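Notas para la charla – Cómo revisamos las solicitudes de empleo
Anneliese Ostermann, selección de personal, Domaler
5 de septiembre de 2020

Apertura

Saludar y dar las gracias a Folke Strömberg por la invitación. Decir que hablo solo de los puestos de Domaler en Pidley; otros centros tienen sus propias reglas.

El año pasado recibimos 700 solicitudes para 84 puestos. Dejar la cifra en pantalla un momento y pasar a lo que se hace con cada una.
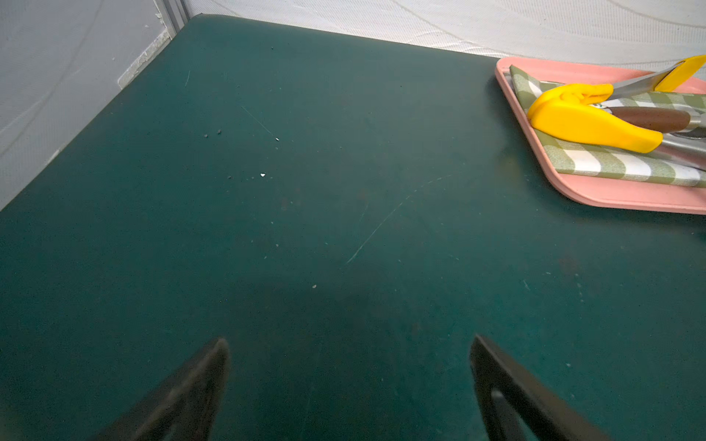
1. El anuncio

Leer en voz alta el anuncio de auxiliar de almacén. Señalar dónde están el horario, el tipo de contrato y el plazo. Muchos candidatos escriben para preguntar cosas que ya figuran ahí – pedir que lo lean hasta el final antes de enviar nada.

El número de referencia va siempre en la primera línea de la carta. Sin referencia, la solicitud pasa a la bandeja general y tarda más.

2. El currículum

Máximo 3 páginas. Fechas con mes y año. Si hay un periodo sin trabajar, ponerlo tal cual; Halvard Magnusson lo va a preguntar en la entrevista de todos modos.

Contar el caso de la candidata que mandó el mismo currículum a cinco puestos distintos. La llamamos para uno, el único en el que su experiencia encajaba.
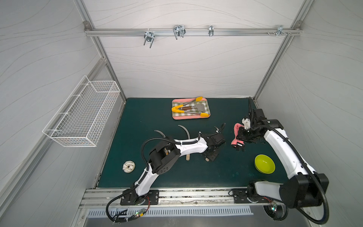 Las referencias se piden después de la primera entrevista, nunca antes. Hacen falta dos, y una tiene que ser de un responsable directo. No aceptamos cartas sin teléfono de contacto.

3. La comprobación de antecedentes

Explicar despacio, suele haber dudas. La hace Nyberg, una empresa externa, y solo con autorización firmada. Tarda 5 días hábiles. Un resultado negativo no cierra el proceso por sí solo: Viera Kadlec revisa cada caso y el candidato puede presentar alegaciones por escrito.
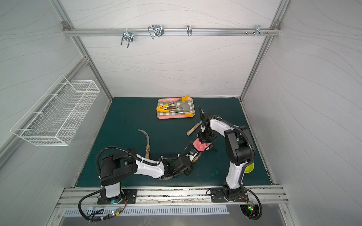 Útiles de cocina y de jardín sobre el tapete, con los dos brazos en la parte delantera.

4. La respuesta

Contestamos a todo el mundo, también cuando es que no. El correo sale del sistema Dristell y a veces acaba en la carpeta de no deseados – avisar.

Preguntas

Diez minutos. Si preguntan por sueldos, remitir a la tabla del anuncio. Las dudas sobre prácticas son para Do-yoon Na, que está en la segunda fila.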